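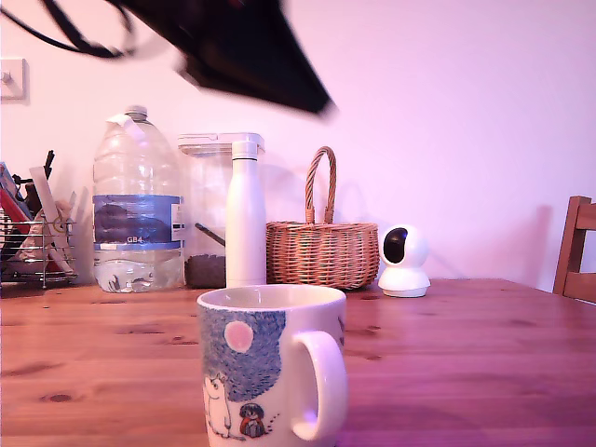 Inventory of the Fourth Floor Pantry

The Rudmont Residence was closed in April. Notice had been served on all occupants in accordance with the lease, and the contents of the shared rooms were to be listed, valued and either returned to their owners or disposed of. The task of listing was assigned to Marion Dow, who had kept the register of the house for 19 years and who was not asked whether she wished to do it.

She began with the fourth floor, as the regulations required the work to proceed from the top down. The pantry held a pine table set against the wall, and she entered it first, under Fixed and Heavy Items, with the remark "varnished, knots, sound." The register provided a column for the owner of each article. Against the table she wrote "House."

The articles along the back of the table presented more difficulty. Under the procedure, any article left in a shared room was presumed to belong to the house unless a resident had submitted Form 5. No resident of the fourth floor had ever submitted Form 5. Mrs. Dow was aware of this, having been the only person to whom it could be submitted.

She wrote: "Wire rack, chrome. Contents, assorted." The procedure did not permit the word "assorted." She drew a line through it and entered the contents separately, beginning with the packets, red and pink. A tall white card stood among them at an angle. She did not take it out. It was the view of the house that correspondence should be forwarded unread, and although the card bore no address that she could see, she considered that the principle applied.

The next entry was the water bottle. It was the large kind, and the residents had shared it during the summer in which the supply to the upper floors was interrupted. Doğukan Işık had carried it up the stairs each morning from the yard, and had poured for the others before he poured for himself. The supply had been restored by the end of that summer. The bottle had remained on the table ever since, and had been kept filled by one person or another, for reasons that did not appear in any record. It was now less than half full. Mrs. Dow entered it as "Bottle, plastic, in use."

Effie Sutherland came in while she was writing. Miss Sutherland had occupied Room 544 for longer than the register could confirm, the earlier volumes having been damaged by damp. She was dressed for travel and had left her case in the corridor.

"I was told that the kitchen things would be sent on," she said.

"Where ownership has been established," said Mrs. Dow.

"And the container with the scoop?"

Mrs. Dow consulted the register. "There is no owner entered."

"Oluf Thygesen filled it," said Miss Sutherland. "He filled it when he came, and after he moved to Tavden we took turns. Mr. Carnegie used to put in too much and the lid would not close. I could not tell you whose it is. I have had a scoop out of it every morning at six."

The procedure contained a provision for articles of joint ownership. It required the written consent of every party, witnessed by 2 members of staff. Mr. Thygesen had not left a forwarding address beyond the name of the town. Blair Carnegie was understood to be at sea. There was at present one member of staff.

Mrs. Dow read the provision through to the end, as was her habit. She then turned back to the page and considered the line on which she had been about to write. It was her practice to rule off each room upon completion, so that nothing could be added afterward, and the ruler was already in her hand.

"What time is your train?" she asked.

"Ten past four."

"Then there is time," said Mrs. Dow. She laid the ruler on the page and went to find two cups.

The inventory of the Rudmont Residence was received by the office at Memport before the end of the month and was found to be in good order. The reviewing clerk noted a single irregularity. On the page for the fourth floor pantry, after the bottle, one line had been left blank, and the room had been ruled off beneath it. The matter was referred back for explanation. No reply is held on file.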